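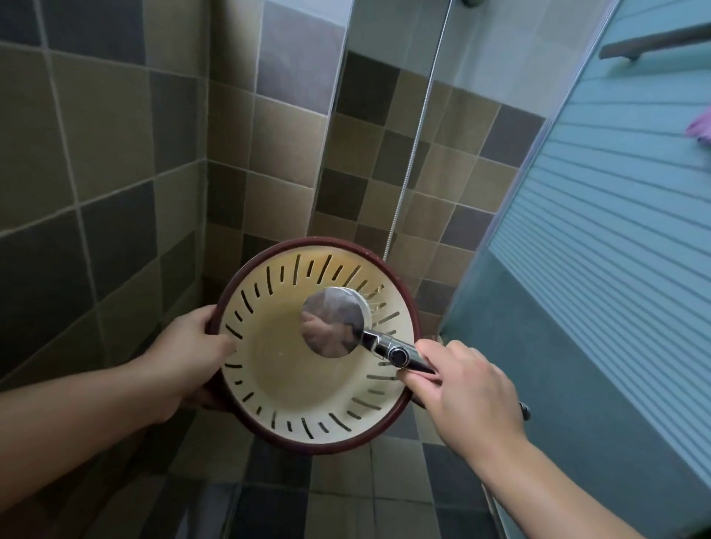
## Section 9: Rinsing Slotted Plastic Baskets and Bowls

This section applies to all rigid plastic baskets, bowls and colanders with slotted or perforated walls issued to residents of Wotholm House. It covers rinsing and washing by hand in the tiled shower corner on the ground floor. It does not apply to woven baskets, lined bins or any item with an electrical part.

Slotted items are not to be rinsed in the kitchen sink. The sink strainer clogs quickly with lint and grit, and the faucet does not reach the outer wall of the larger baskets. The handheld shower reaches both sides and drains to a floor trap that is cleaned on a regular schedule (see Section 11).

### 9.1 Before You Begin

1. Remove all contents from the item. Shake loose dirt into a trash can, not onto the shower floor.
2. Check that the floor drain cover is seated and clear of hair.
3. Put on closed shoes with a rubber sole. Bare feet and open sandals are not permitted during cleaning work.
4. Roll sleeves above the elbow and remove watches and bracelets.
5. Take the handheld shower from its holder and let the hose hang freely. Make sure it is not twisted or caught behind the faucet.

**Note:** The hose is flexible steel. Do not pull it tight to gain extra reach. Move the item closer to the shower head.

### 9.2 Rinsing the Inside

1. Hold the item by the rim with one hand. If it is heavy, support the outside of the bowl with the palm.
2. Tilt the opening toward you so that the full interior can be seen.
3. Hold the shower head in the other hand and point it down into the bowl before turning on the water.
4. Open the water slowly, on the cool setting. Increase the temperature to warm only. The limit for plastic items is set out in the table at the end of this section.
5. Start just below the rim and work around the bowl. Give extra time to the slots, where soap and food residue collect.
6. Rinse the smooth center last and pour out any water that remains.

**Caution:** Keep the shower head below shoulder height at all times. Spray directed at the walls will loosen the grout over time, and the ceiling fan must be kept dry.

### 9.3 Rinsing the Outside and the Base

1. Turn the item on its side, keeping hold of the rim, so that the open end faces the floor and the base faces the shower head.
2. Keep the item low. A basket held close to the floor produces far less splash than one held at the waist.

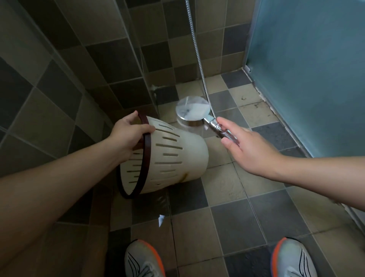

3. Direct the water at the base first, then along the side wall, turning the item a little at a time until the whole outer surface has been covered.
4. Pay attention to the edge where the base meets the wall. Yellow or brown marks often form at this point and will not come off with water alone. Go to 9.4 if any remain.
5. Turn off the water before setting down the item or the shower head.

**Note:** Do not knock the basket against the tiles to shake off water. Several tiles were replaced in June after damage of this kind.

### 9.4 Removing Stains

1. Wet the stained area and apply a small amount of Grondel cleaning paste with a soft cloth.
2. Leave the paste in place for 9 minutes.
3. Rub with a nylon brush in small circles. Scouring pads and metal brushes scratch the plastic - scratched areas hold dirt and stain again sooner.
4. Rinse as described in 9.3.
5. Repeat once if needed. If the stain is still visible after two treatments, the item may stay in use for laundry or storage, but it must not be used for food.

**Caution:** Never mix the paste with bleach or with any descaler kept in the supply closet.

### 9.5 Drying and Return

1. Stand the item upside down on the drying rack. Do not stack wet items.
2. Wipe the shower head and handle with a dry cloth and return them to the holder.
3. Push standing water toward the drain with the floor squeegee.
4. Return the item to its shelf when fully dry and initial the cleaning sheet.

### 9.6 Reference Values

| Subject | Value |
|---|---|
| Highest water temperature, plastic items | 65 °F above freezing scale not used; set dial to "Warm" |
| Paste contact time | 9 minutes |
| Treatments per stain | 2 at most |
| Supply closet shelf for paste and brushes | 74 |

Report cracked rims, broken slots or a leaking hose to Lizelle Shabalala at the housekeeping desk. Requests for replacement baskets go to Gijs Dekker on the form in Appendix C.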